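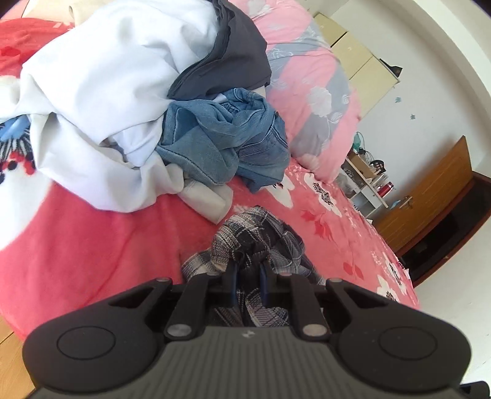 *Up against the fabric, May.*

# Ekine Guest House: spring progress report

Dear Diane,

I know you like these reports short, and I did try, but it has been a busy stretch and I'd sooner you heard all of it from me than in pieces over the phone. The main thing is that we're open again! The first guests of the season came up the drive in the second week of May, and the Clulledier grant is the reason they had a decent bathroom waiting for them.

**Rooms.** The upper floor is finished, so we now have 8 rooms to sell, including the two at the back that had been closed for years. Brayden Perron and his crew did the plumbing and were very patient with us when we changed our minds about the shower in the corner room (twice, I'm sorry to say). The corner room still needs a proper lock on the balcony door. Grewal has promised the part, and in the meantime we only give that room out when the rest of the house is full.

**Bookings.** We took 122 room nights over the season opening, counting advance bookings through to the end of summer. Most of those came in after we put up the midweek offer you suggested, with three nights for the price of two and breakfast included. Weekends fill themselves. I'd still like to see more people staying on into the start of the week, and Harpreet Ouellet thinks a walking package with a packed lunch might do it. She has already talked to the ferry office about timings and will have prices for you before the next report.

**Heating and hot water.** The new Hotside boiler is in and running. It was the part of the budget I worried about most, and we did go over by $750, nearly all of it for replacing a length of old pipe that we found once the floor was up. I've moved that amount across from the signage line, which leaves us with the old sign at the road for now. If you'd prefer it came from somewhere else, please tell me and I'll rework the sheet.

**Breakfast room.** Zachary Després has taken over the kitchen and the change has been lovely. We can seat 40 with the terrace doors open, so we've started letting people from the village book breakfast too, from 8:30 onward when the early guests have cleared out. It brings in a little money and it makes the place feel lived in. The coffee machine is leased through the fall, and I'll need a decision from you on whether we buy it.

**Still to do.** The parking area is rough at the lower end and needs gravel before the summer rush. The website shows last year's rates on the French page, which Brock Dhillon is fixing. We also haven't settled the late arrivals question. At the moment I wait up, and I'm happy to do it, but a key safe by the side door would be kinder to everyone, me included.

The spending sheet and receipts are coming separately. The second payment is due once you've signed off on the upper floor, so do come and stay a night when you can. I'll keep one of the back rooms for you, the one with the view of the harbor, and Zachary says to let him know if you eat fish.

With warm thanks from all of us at the house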